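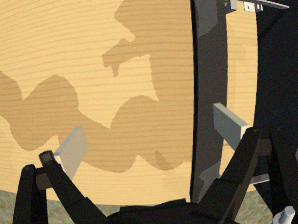
Issue 162 | Page 63

What does an embassy do?

21 November 2018
By Alun Prydderch

Nearly every country has people whose job is to live somewhere else and speak for their own government. They are called diplomats, and the office they work from is called an embassy.

An embassy is usually in the capital city of the country it is sent to. Canada's embassy in Japan is in Tokyo. Japan's embassy in Canada is in Ottawa. Big cities that are not capitals may have a smaller office called a consulate. A country can have several consulates in one place, but it normally has only one embassy there.

Who is in charge?

The head of an embassy is the ambassador. Before starting work, a new ambassador hands over a letter from the leader back home. The letter says, in very formal language, "this person speaks for us." It is given to the king, queen, president or governor general of the host country. The host country is the one the embassy is in.

Countries in the Commonwealth use different words when they deal with each other. Australia's office in London is called a high commission, and the person in charge is the high commissioner. The work is the same.

What do they do all day?

A lot of it is meetings and reading. Diplomats read the local news, talk to people in the government, and write reports to send home. If two countries want to agree on something, such as how many fish each can catch or which airlines can fly between them, diplomats often do the early talking.

They help travellers as well. If you lose your passport overseas, the embassy or consulate can give you a new one or a paper to get you home. They can visit people in hospital or in jail. They can't pay your hotel bill, and they can't get you out of jail if you have broken the law.

Riaan Swanepoel worked in consulates for most of his life and now lives in Bula. He says most of the visitors to his counter wanted a form signed. "In one year I signed 401 forms from people getting married," he told us. "I also went to nine of the weddings."

Is an embassy part of another country?

Many people think so, but no. The land still belongs to the host country. What makes it special is a set of rules called the Vienna Convention on Diplomatic Relations, written in 1961. It says the host country's police can't go into an embassy unless the head of the embassy lets them. It also says bags of official letters, called diplomatic bags, must not be opened.

Diplomats have protection too, called immunity. In most cases they can't be arrested or taken to court in the host country. They are still expected to obey its laws — and their own country can punish them if they don't.

What if countries fall out?

The host country can tell a diplomat to leave. It doesn't have to give a reason. The Latin name for this is persona non grata, meaning a person who is not welcome. Often the other country then sends a diplomat home in return.

If things get very bad, an embassy may close. A third country is sometimes asked to look after its building and help its citizens until it opens again.

Words to know

Consul: a diplomat who works in a consulate.
Envoy: a person sent to carry a message or do a special job for a government.
Treaty: a written agreement between countries.

Next issue: Tudur Griffiths explains how flags are chosen.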